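Hire car excess: is the separate policy worth it?

Asked by tinribs_and_tea, September 18, 2024

We've booked a small car from Beltiler for our stay near Majimbun and I have now read the terms, which I can see was my first mistake. The excess is 2,370. For that money I could more or less buy the car, judging by the one they gave my sister in July.

Beltiler will sell me their own cover at the desk for 18 a day, "for peace of mind". A firm called Stundari will sell me a policy for the whole trip for a good deal less, but as far as I can make out I'd have to pay Beltiler first if anything happened and then ask Stundari nicely for it back. Also, tyres and the underside seem to be a matter of faith.

Has anyone claimed on one of these and lived to see the money? We'll mostly be on the back roads, my husband having decided that motorways are for people without imagination.

kerbside_philosopher

Yes, I've claimed, and yes, I got it back. It took long enough that I'd stopped checking.

What happens is this. You return the car. A young man with a clipboard finds a scrape that you could swear was there already. Beltiler (it was them, in my case, at the Ilby office) take the cost off your card on the spot, plus an "administration fee" for the effort of taking it. You then send Stundari the hire agreement, the damage report, the card statement and a claim form that asks for your date of birth twice. They paid me the lot, 1,032, fee included.

Things to do beforehand:

Check your credit limit. With an outside policy the desk will still want to block the full excess on your card, and if it won't stretch they'll sell you theirs or keep the car.

Take your own pictures at pick-up, all four sides and the wheels, with the date showing. Do the roof as well. I know.

Read the bit on tyres and glass. The cheaper Stundari policy left them out when I bought mine, and the dearer one had them in.

Don't sign the damage report if you don't agree with it without writing that you don't agree. Write it in English if you must.

As for back roads, mine were perfectly decent and I met more goats than lorries.
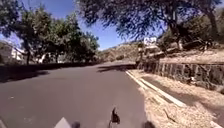 marrowfat replied that the goats were beside the point, and that what mattered was whether the hire agreement allowed unsurfaced tracks, as one wheel on gravel and both policies go up in smoke. Page four of the Beltiler terms, apparently, in grey.

kerbside_philosopher

Fair. Stay on the tarmac, then, or at least break down on it.

doublebooked

just pay the 18. life is short

marrowfat

I'll add a proper answer while I'm here. Work out the desk cover over your whole stay before you dismiss or accept it. For us it came to 258 and still didn't include the key. My husband dropped the key in a harbour. Neither firm was interested, although Stundari did send a very sympathetic email with a survey at the bottom.

Whichever you choose, buy the outside policy before you collect the car. They won't backdate it.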